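Progress report, Brolinthorpe Lantern Festival
Aug 20, 2001

1. Program
The opening parade route is settled and the road closure request is with the county. Of 11 planned events, five have signed performers. The Lelto dance troupe has asked for a later slot. 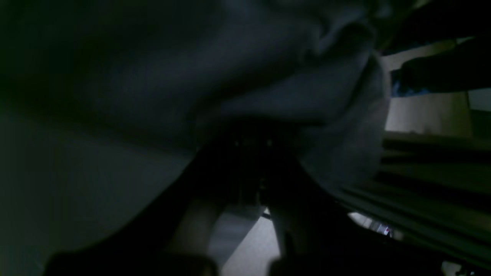

2. Lodging and transport
Grorkitz Coaches will run the shuttle from the rail station. The contract covers 300 seats per day. Hotels have released 109 rooms at the group rate, and the rate holds until October.

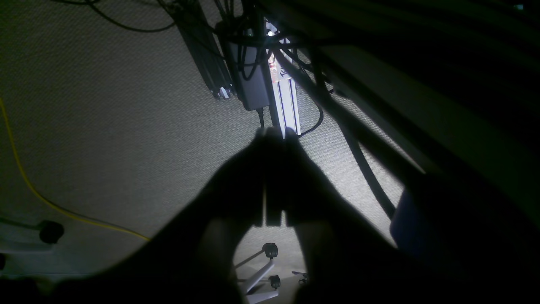

Guest houses outside the town limits are not in that figure. Their owners bill separately and report bookings monthly.

3. Spending
Printing is under budget. Stage hire is over, as the Venkataraman stage needs a second generator.
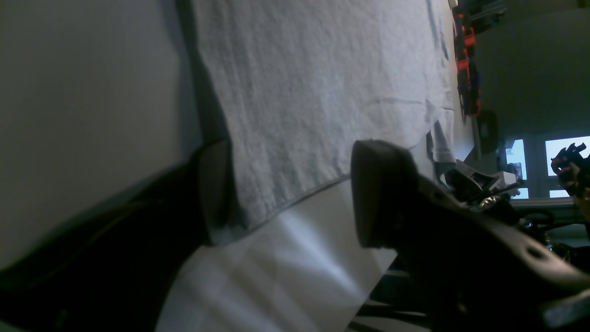

The difference can be met from the signage line without a new request. Invoices are attached. We ask that the second grant payment be released on the original schedule.

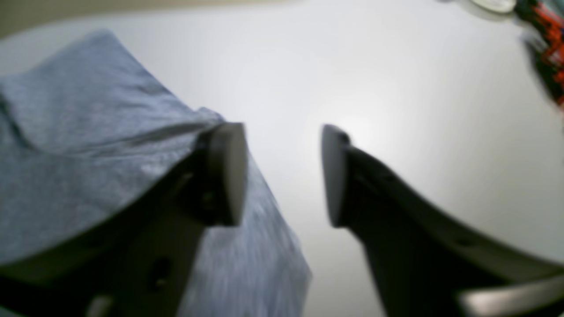
Renu Yadav has asked that the shuttle timetable be fixed before the brochure goes to print, and that the late train be covered on closing night.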